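Omden Seed Library: progress report to the Horkance Fund
Second period, January through spring

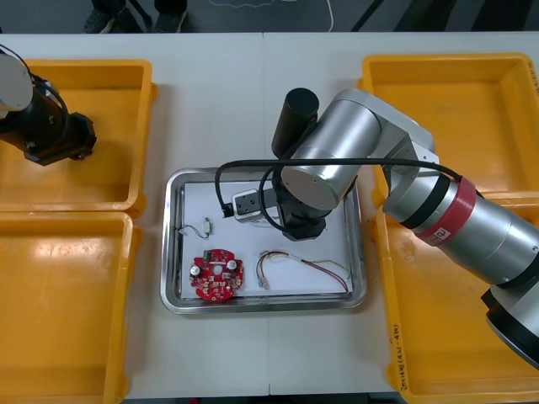 One member wrote on our feedback sheet that she had gardened for thirty years and never once saved a bean, and now she has jars of them all over the kitchen and is pestering her sister in Mestadport to start. We got a lot of notes like that this winter, and they've made this a very happy report to write!

The short version is that the library is open, people are using it, and the first borrowed seed has already come back as new seed. We lent out 610 packets between January and the last frost. Beans and tomatoes went fastest (no surprise), then lettuce, then a run on the Mfaume squash, a local variety we had listed mostly out of stubbornness. We are down to the last few packets of it and have asked three growers to put in extra rows this summer.

Membership stands at 126 households, up from around 80 when we last wrote. Most of the new ones came through the Tuesday evening classes. We had planned two of these and ended up running 4, all full. The class on cleaning wet seed was the favorite, even with the smell of fermenting tomatoes in a closed room, and we'd like to repeat it in the fall when people have fruit of their own to bring.

Germination testing went more slowly than we promised you. We test a sample from each returned lot on damp paper, and the back room was too cold for peppers until we bought a heat mat in the second month. Everything else is caught up. The peppers should be finished before the next report, and any weak lots will go to the school garden for sowing thickly.

On spending, we are close to the plan. Envelopes and labels cost more than expected, and the printed growing guide cost less. We'd like to move what was saved on the guide over to envelopes, if that's all right with you, and we can send the revised lines whenever you want them.

Coming up: a seed swap with the Mestadport gardeners, 5 isolation cages for the squash and cucumbers, and a proper catalog that people can search from home. The cages are half built. The catalog still needs its planting dates checked, and the onions are a mess, but we hope to have it up by the time the beans are dry.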